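# Handout 9: Cable faults on tabletop arms

Read before the lab session. Bring the fault sheet from Handout 8, since section 5 refers to its column headings.

## 1. Scope

The handout covers one class of failure: intermittent loss of gripper feedback on a small arm whose gripper cable runs outside the links. The case is taken from the Illthorpe teaching cell, which uses a Kwofie gripper controller and the Orby motion software. Faults inside the arm (joint encoders, internal harness, brakes) were covered in Handout 7 and are left out.

You should be able to do the following afterward:

- read a drop log and separate electrical dropouts from software timeouts
- explain why a gripper may hold, open, or close when its signal is lost
- route and clamp an external cable so that bending is spread over its length
- state what must be checked before a cell is returned to use

## 2. The failure

The cell had been running a sorting routine in which the arm picks light objects from a table and sets them in bowls. The routine had completed 2,173 cycles since the last cable change. During a transfer the gripper position reading froze. The controller kept reporting the last valid value for 600 ms, then raised a communication fault. The motion program did not stop, because the fault was mapped to a warning instead of a protective stop.

The arm went on to its place pose and issued an open command. The command did not arrive. The arm then returned to the pick side with the object still held and descended on the next target at normal speed. Contact force exceeded the limit and the arm's own collision detection stopped it. One fingertip pad was torn. There was no injury, as the operator was outside the marked zone.

Two separate things failed:

1. The cable lost contact intermittently near the gripper end.
2. The program treated loss of feedback as something it could continue through.

The first will happen again on any cell with a moving cable. The second is a design error and is the more serious of the two. Most student reports in past terms spend three pages on the cable and one sentence on the mapping. Reverse the proportion.

## 3. Reading the log

The relevant part of the controller log is given below. Times are in milliseconds from the start of the cycle.

| Time | Source | Entry |
|------|--------|-------|
| 3,110 | gripper | closed, object detected |
| 3,240 | motion | transfer start |
| 3,910 | gripper | position valid |
| 3,920 | gripper | no reply, last value held |
| 4,520 | controller | communication fault (warning) |
| 5,380 | motion | place pose reached |
| 5,385 | motion | open command sent |
| 5,985 | controller | no acknowledgment (warning) |
| 6,000 | motion | return start |

Note the following.

The gap between 3,920 and 4,520 is the hold time. During that gap every consumer of the gripper value sees a number that looks correct. A check of the form "is the gripper closed?" passes. A check of the form "how old is this value?" would have failed on the first missed reply.

The fault appears partway through the transfer, when the wrist is rotating. In the earlier log entries, which are on the course drive, short dropouts cluster in the same part of the path. There were 28 of them before the event, none longer than the hold time, so none produced a warning. A software timeout caused by processor load would be spread over the cycle with no relation to wrist angle. Dropouts tied to one range of joint angles point to the cable or its connector.

The second warning, at 5,985, should have been impossible to ignore. An open command with no acknowledgment means the state of the gripper is unknown. No motion toward a surface should start from an unknown gripper state.

## 4. Cause at the connector

The cable was clamped at the base and at the gripper, with no support between. Slack had been left so that the wrist could turn fully in both directions. On a bench test the loop looked generous. In use, the free length swung and folded back on itself, and nearly all of the bending took place in the last short section before the gripper connector.

Three conditions raise the bending stress there:

- **Fixed exit angle.** The connector holds the cable straight. The first bend occurs right where the strain relief ends.
- **Combined twist and bend.** Wrist rotation twists the cable while the arm's travel bends it. A cable rated for bending alone has no stated life under twist.
- **Snagging.** A loose loop near table level can catch on an object or fixture. The pull goes to the connector.

The removed cable was measured with a continuity tester while being flexed by hand. One signal conductor opened when the cable was bent toward the arm and closed again when it was released. The supply conductors tested good at all angles, so the gripper kept its grip and its status light while the data link was down.

The last point matters for the safety discussion. A gripper that loses power may release. A gripper that loses only data will typically stay as it was last commanded. Do not assume either behavior. Look it up for the specific device and then test it with a soft object at low speed.

## 5. Procedure

Work in pairs. One person has the stop button in hand during every powered step. Record results on the fault sheet in the order given.

1. Put the cell in reduced-speed mode. Confirm on the pendant, then confirm by watching one move.
2. With power off, flex the gripper cable by hand over its full length. Feel for soft spots and look for flattened jacket. Pay attention to the section next to each connector.
3. Power up and start the drop counter in Orby. Leave the arm still for one minute. The count should be zero. If it rises with the arm still, stop and check connector seating.
4. Rotate the wrist through its full range at one arm position, then repeat at two others. Write down the joint angle at each drop.
5. Run the transfer path with a light object in the gripper. Watch the slack cable through the full reach, including the low part of the path near the tabletop, and note where it comes closest to objects, fixtures, and the gripper itself.

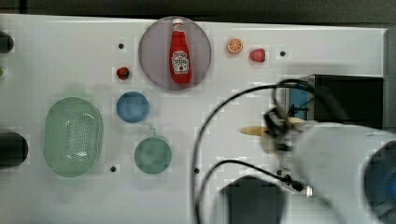 6. Mark on the path sketch each point at which the cable touches or nearly touches anything. A near touch at reduced speed counts as a touch, as swing increases with speed.
7. Unplug the data link at the controller during a transfer. Do this at reduced speed only. Record the time to stop, the gripper behavior, and the message shown.
8. Restore the link. Confirm that the arm does not resume without a reset from the operator.

Step 7 is the test that was never run on the Illthorpe cell. It takes less time than any other step on the sheet.

## 6. Corrective changes

The cell was changed as follows.

**Cable.** The replacement is a Traller torsion-rated cable, 700 mm longer than the original, held to the links with hook-and-loop straps at three points. The strap nearest the wrist is left loose enough for the cable to slide. The connector now has a right-angle exit so that the first bend follows the link.

**Fault mapping.** Loss of gripper reply is mapped to a protective stop. The hold time was cut to two missed replies. Some nuisance stops are expected from the shorter time and are accepted.

**State check.** Each descent is preceded by a check of gripper state and value age. If either is missing the arm stays at the raised pose and waits.

**Logging.** All dropouts are recorded, including those shorter than the hold time. The count is read at the start of each session. A rising count is grounds for replacing the cable before it fails outright.

Ordinary cable ties were tried first in place of straps and removed. Pulled tight, a tie makes a new fixed point with the same problem as the connector.

## 7. Limits of the analysis

The cycle count at failure is one sample. It cannot be used as a replacement interval. A different path with less wrist rotation might run many times longer on the same cable, and a snag could end it on the first day.

The protective stop used here is a function of the motion software and has no safety rating. It protects the equipment. Protection of people depends on the rated stop circuit, the marked zone, and speed and force limits, all of which are treated in Handout 11. Do not cite the changes in section 6 as a safety measure for persons in your report.

## 8. Report questions

Answer in writing, two pages at most, with the completed fault sheet attached.

- At what time in the log could the program first have known that the gripper value was stale? What check would have caught it?
- Suppose the supply conductor had opened and the data conductors had not. Redraw the log table from 3,920 onward, stating your assumptions about the gripper.
- Your results from step 4 show drops at one wrist angle in all three arm positions. What does that suggest about the location of the break? What if the drops occur in one position only?
- Give one case in which stopping the arm at once on loss of feedback is worse than finishing the move.

Reports that give a cause without a joint angle or a time to support it will be returned for revision.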